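How many demos do I need before my pick policy stops being terrible?

Posted in Parside Community Help > Robots and Automation > Learning from Demonstration
Mon 1 December

slowgripper_brondness

Hi all, first time posting here after lurking since August, so be gentle!

I'm collecting demonstrations for a tabletop task in simulation. One arm coming straight down over the table, one gripper, a bunch of household stuff lying around, and the policy has to go get whichever thing I name. I drive the arm myself with a cheap gamepad and save the run if it went well. So far I've kept 300 episodes, which took me way more evenings than I'd like to admit.

The policy trained on those is fine with apples and mugs. Give it anything with a hole in the middle and it goes to pieces. It aims for the center of the object, closes on air, lifts up very proudly with nothing in its fingers and calls it a day. The yellow frame thing is my worst one by far. When I'm driving, I put a fingertip down inside the opening and close on one of the bars, and I can do that pretty reliably. The policy can't, or won't.

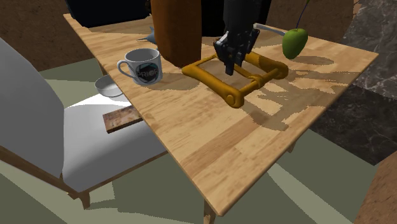
Does the clutter have to change in every single episode?

Every few episodes is plenty for most tabletop tasks, as long as the target and the starting pose of the arm move every time. I used to reshuffle everything on every reset and mostly just made myself slow.

OK, that pair above is pasted from the Rajan notes, the little collection guide that gets passed around here. I've been following it, so I don't think clutter is my problem. What I want to know is:

Do I just need more episodes, and if so how many more? Or am I recording the wrong thing? I've been saving only clean runs, where I go straight down and get it first time. Anything where I fumbled, I tossed. I'm starting to wonder about that.

Also, the lighting. My rooms get these big chunky shadows across the table and I can't decide if I should turn them off while I collect. They make the thing look nicer and (I hope) tougher, but if they're confusing it I'll drop them.

Thanks in advance – I'll try to answer anything people want to know about the setup.

pelican_teleop

Welcome! I've been exactly where you are, and my guess is it's the fumbles.

When you only keep the clean runs, the policy never sees what to do from a bad spot. Your own hand is never half an inch off at the moment of closing, so there's no example of being half an inch off and fixing it. Then at test time it drifts a little (they all drift) and it's somewhere it has never been. It does the last thing it knows, and the last thing it knows is close and lift.

What I'd do is go back and record recoveries on purpose. Start the arm a bit wrong, say over the middle of the opening, and then correct to a bar and grab it. Start it too high. Start it rotated so the fingers would hit the bar end on. I did 19 of these for a basket handle that was driving me crazy, all in one sitting, and the difference was big enough that I went around telling people about it for a week.

One warning, though. Don't leave the bad part in as a thing to copy! If you close on air and then reopen and fix it, the closing on air is in your data too, and the policy will happily learn that as step one. Either begin the recording after the mistake, or mask the mistake out when you train. I did it the lazy way and cut the starts off.

On numbers, I wouldn't touch the apples and mugs. Look at how your 300 are split by object first. Mine were hugely lopsided when I finally checked, because the easy objects are quick and you naturally do more of them when you're tired. I had nearly 3,760 saved runs on one project and the object I cared about was in a tiny slice of them.

For the frame, also pick one bar and stick with it for a while. If half your demos grab the near bar and half grab the far one, some policies will split the difference, and the difference is the hole. That sounds an awful lot like what you're seeing. You can bring the variety back later if your model can handle having two right answers. What kind of policy head is it? If it's plain regression, I'd bet lunch on this being most of the trouble.

Shadows: leave them on, but move the light between episodes. If the shadow always falls on the same side, it can turn into a clue you didn't mean to give.

grumbly_in_cletuvville

more data. always more data. also check your gripper command is being logged at the same time as the pose, mine was off by a couple steps for months and it looked just like this

slowgripper_brondness

Wow, thank you both. It is plain regression, yes, so lunch is yours. I went and looked at the split and I'm a bit embarrassed: only 9 of my episodes have the frame as the target. I would've sworn it was more, probably because each one felt so long. And I do grab whichever bar happens to be closer, so that's all mixed up too.

@grumbly the timestamps look okay to me but I'll plot them properly before I record anything else.

Plan for this week is frame only, one bar only, with a pile of recoveries where I cut off the start. I'll leave the shadows on and swing the light around between episodes.

pelican_teleop

Good plan. Hold a few light positions back for testing, and keep your old checkpoint so you can run the two side by side on the same starts.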